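In January my sister-in-law gave me a bag of old building blocks, because her children are now too tall for them. I put the bag under the stairs in our house in Sidthorpe and forgot it. Last week I needed the space for the winter boots, so I had to take the bag out and decide what to do with it.

I grew up with blocks like these. My father kept ours in a biscuit tin, and the rule was that you could open the tin only on a hard floor. I did not like this rule as a child, but now I have a carpet and I understand him very well.

## First I sorted by color

I thought it would be quick. I made one pile for green and one pile for red, and everything else went into a soup pot. My friend Marlina Teoh came by for tea and told me that color is the wrong way to sort. She says you should sort by length, since a child who builds a wall looks for a long piece or a short piece, and the color comes later. We had a small argument, a friendly one, and the tea became cold.

I still prefer color. When I look down into a box, the color is what I see first. The long dark green ones and the brick red ones are easy to tell apart even in a poor light, and our stairs have a very poor light.

## A wide box is better than a deep one

My first container was a tall plastic bucket from Zirnport. It was a mistake. Everything you want goes to the bottom, and to find one piece you must turn the whole bucket over. The noise is terrible, and my neighbor Nipon Wongsuwan works nights.

After two days I gave up on the bucket and started to think about something low and open, where the pieces can lie apart from each other. Metal is loud too, but it is easy to wipe, and it does not matter if it gets scratched. I like a gray bottom, because both the green and the red show well on it. 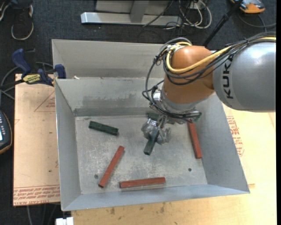

## What I bought in the end

I looked in three shops before I found a tray I liked. The one from Balureck was nice but it had sharp corners, and I have a grandson who falls on things. The one I took home has sides that lean outward a little, so the hand goes in easily and you do not scrape your knuckles. It was the last one on the shelf and it had a small dent, so they gave me a better price.

It fits under the stairs with the boots beside it. I cut a piece of old towel to put below it, and now it makes much less noise when I pull it out.

I did not keep all the blocks. The ones with bite marks I threw away, and the very small ones went into an envelope for later – my grandson is only two and he still tastes everything. Marlina took a handful of the mixed colors for her window display, I did not ask what it will be.

The soup pot is back in the kitchen. I washed it twice. On Saturday's side of the calendar I wrote "blocks" with a question mark, so I remember to ask my daughter if she wants the tray at her place or if it should stay here with me.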